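Notes for week 2, wooden floors. Bring these with you, because I'll be jumping about and the slides on their own won't make much sense.

Last week we did stone and tile, and I promised you something warmer underfoot. I love wooden floors (you'll get sick of hearing it) and I think they're the best way into reading an old house, as people walk on them every day and hardly ever look down. So this week we look down!

## What's under the boards

A board floor is a simple thing. You've got joists running one way and boards running the other, nailed at each crossing. If you want to know which way the joists go in a room you can't pull apart, look for the lines of nail heads. They'll run straight across the boards, and the joists are right beneath them.

The house at Doucette, which we're using as our main case all term, has wide boards upstairs and narrow ones down. That's common. Narrow boards came later there, when the ground floor was relaid after the damp got in. In the back bedroom there's a short run of boards laid the wrong way, and I'm fairly sure it marks where a stair used to come up. Have a think about that before the visit, we'll argue about it on the day.

## Colour and finish

Brown is a rotten word for floors and we all use it. When you write up a room, try to say whether the colour sits in the wood or on top of it. Stain tends to gather in the grain and round the nail heads, while wax sits on the surface and goes dull where people walk. Varnish chips. Old varnish chips and goes orange, and then someone paints the edges black and puts a rug in the middle, so you get that dark border with a pale square inside it.

Please don't scrape anything to find out. Go to a cupboard or behind a door, where the finish has had an easier life, and compare.

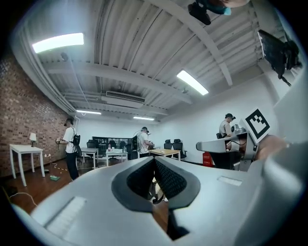 ## Wear

My favourite bit. Feet go the same way for years, and the floor keeps a record of it. Look at doorways first, then in front of the hearth, then beside where a bed would stand. At Bivedura the knots stand up like little hills because the softer wood has gone down all round them, and you can feel it through your shoes.

Gaps are worth a note too. Boards shrink in dry rooms and swell in wet ones, so a gap you could lose a coin down in winter may be half closed by September.

## For next time

- Read pages 5 to 34 of the course pack, skipping the bit on parquet.
- Sketch the floor of one room you know well, with the board direction and the worn patches marked.
- Soft shoes for the Doucette visit, please. No heels!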